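To: chores-and-machines list
From: Anikó Juhász
Subject: Re: clearing the table, are we there yet?

Ama Eshun wrote:
> My sister-in-law read somewhere that we'll all have a machine
> putting away the supper dishes before her youngest is out of
> school. I told her I'd ask the list. Has anyone seen one clear
> a table? I mean an ordinary messy one, with the fruit still out.

Dear Ama, and everybody else,

I've been meaning to answer this since February, and then the garden got hold of me, so please forgive the wait. I spent twenty-six years running a school kitchen and I have opinions about clearing tables, as some of you know too well!

My short answer for your sister-in-law is "some of it, slowly." Picking up one thing and setting it down in another spot is something these arms can do now, if the thing is a sensible size and nothing is leaning on it. My nephew works at Tatuvine and he let me read their log from a long run of table chores. They had 536 tries at moving a single item into or onto a dish, and 365 of them went through without a person stepping in. I thought that was rather good until I pictured my old dining hall with that many dropped plums.

What I hadn't thought about was how much the shape of a thing matters. A person doesn't think twice about a strawberry and then a ketchup bottle – your hand just changes. A gripper with stiff fingers has to come at each of them differently, and a shallow dish is worse than either, as there's so little rim to get hold of. Then there is the knowing what goes where. Does the ketchup belong on the plate? Not in my house, but a machine has to be told so, and told again for the next house.

The Keltus people, whose newsletter I get, say the slow part for them is the last 7 inches, when the arm is nearly there and has to make up its mind. I can believe it. I had kitchen helpers like that.

I'm putting in four pictures of the sort of table I mean, with an arm at work over it. It's a small job by supper standards, fruit and a few dishes, and you would have it done before the kettle boiled.
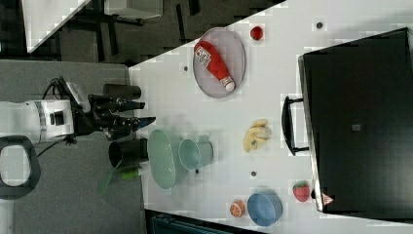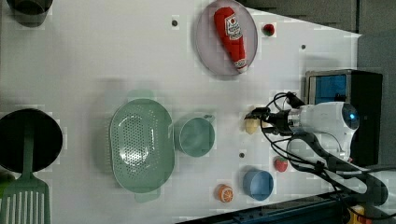 Same kind of spread in the next two, ketchup and all.

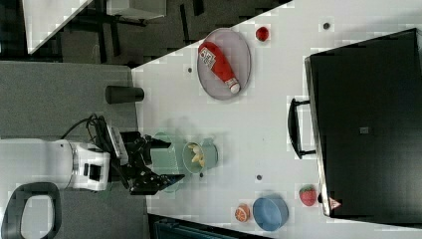
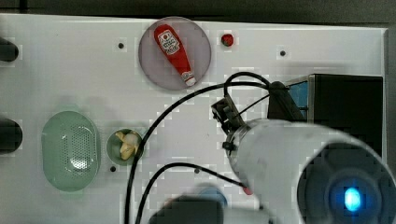

Ama Eshun wrote back within the hour that she had read the whole message aloud over the phone, and that her sister-in-law wants to know about wet dishes, because a dry table is the easy half of supper. She also asked whether the Tatuvine log counted it as a success when the item landed in the wrong dish. I've passed both questions to my nephew and will post what he says.

Warmly,
Anikó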